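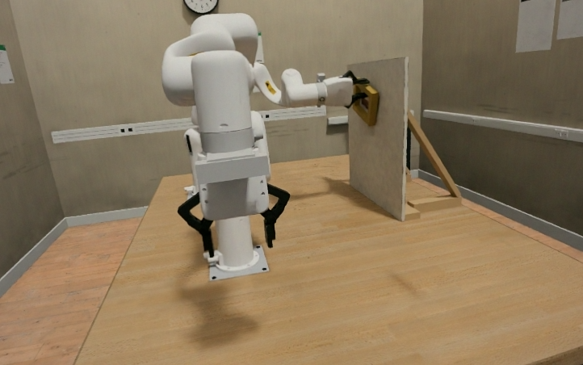

Ticket 684: Tool rocks in the grip when the second arm leans on the wall panel

Project: Ramdale two-arm chores, simulated room
Opened by: Nhi Đào
Opened: 10 October 2019
Status: Open, workaround in place

What I was trying to do

Wall work! We've had the arms putting cups away and wiping down the table since July, and I wanted something closer to what a person does on a Saturday in old clothes. So the job is: pick up the yellow tool, bring it to the upright panel, get it flat on the face, keep it flat and travel from the near edge to the far one. Same room and same table as the cup tasks, with the braced panel added on the right half.

What happens

The reach is lovely. The second arm gets out to the panel without clipping the first one, and the fingers hang on to the tool. The trouble starts at contact. As soon as the arm leans in, the tool rocks a little in the fingers, the controller reads that as the panel being further away than it is, and it pushes harder. Sometimes it settles. Sometimes it chases itself until the run stalls.

Out of 200 runs, 26 stalled this way. All of the stalls came in the first part of the travel. If it gets past that, it goes the whole way across, and I could watch it all day.

What I've tried

1. Restarted from a clean scene. No change.
2. Raised the friction on the finger pads. Fewer stalls, but the tool then sticks when the arm tries to let go at the end, so I put it back.
3. Slowed the approach by half. Helps, though not enough to close this.
4. Swapped the two arms' roles. The reach is worse from the nearer base and the elbows get too friendly. Reverted.
5. Checked that the panel is fixed in the scene file. It is, and so is the brace.

The nearer arm is just waiting with its gripper open in all of these, by the way. I have ideas about that (see below), but for this ticket please assume one working arm.

Log from a typical stall

step 2790 contact on, force inside limit
step 2814 tool angle drifting
step 2831 force over soft limit, correcting
step 2850 force over soft limit, correcting
step 2862 no travel, run stopped 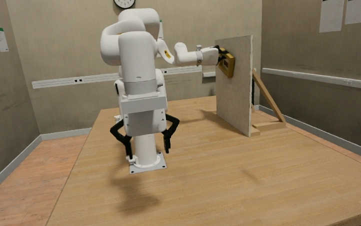

Reply by Signe Fjeld, Virnbridge controls

Hi Nhi, I reproduced it on my machine on the fourth run, so it isn't your setup. Great task, I've been hoping somebody would try a wall.

Two things are mixed together here. The controller is working out where the wall is from the wrist position and assuming the tool is rigid in the hand. For a cup that's fine. With a tool held out at the end of the fingers and pushed sideways, a small tilt at the handle becomes a big error at the face. So it believes the wall has moved.

The other is the soft limit. It was tuned for wiping the tabletop, where gravity is on your side. Against something upright it lets the push build for too long before backing off.

Please try:

- In the Okness grasp settings, turn on in-hand tilt estimation. It's off by default and the help text for it is awful, sorry.
- Set a separate force limit for upright surfaces, at half the table value to begin with.
- Add a short pause after first contact, before travel starts. Let the face of the tool settle flat.
- Leave the finger friction where it was.

Don't bother with the slower approach once those are in. You'll want the time back.

Nhi Đào replied

Oh, this is good. With the tilt estimate and the pause I've done one batch so far and had no stalls. I haven't touched the force limit yet because I wanted to see what the first two did alone. Will do that next and run the full set again.

To the bigger question from the Hedlund call, whether a machine can do this sort of chore yet: in simulation, on a small braced panel, with the tool always starting in the same spot, I'd say it's getting close, and I'm thrilled. In somebody's hallway, with a light switch in the middle of the wall and a radiator underneath, no. A person feels the tool tip and fixes it with a thumb before they've noticed. We needed two people and a hidden setting.

I'd still love to get the nearer arm involved. Steadying the panel would be a start, or passing a second tool over. Should that be its own ticket?

Signe Fjeld replied

Yes please, separate ticket, and put my name on it. Keep this one open until the full set is through with the new force limit. Could you also attach the grasp settings you end up with? I'd like to make them the default for upright work.

Contact support | © 2019 Ramdale | Back to top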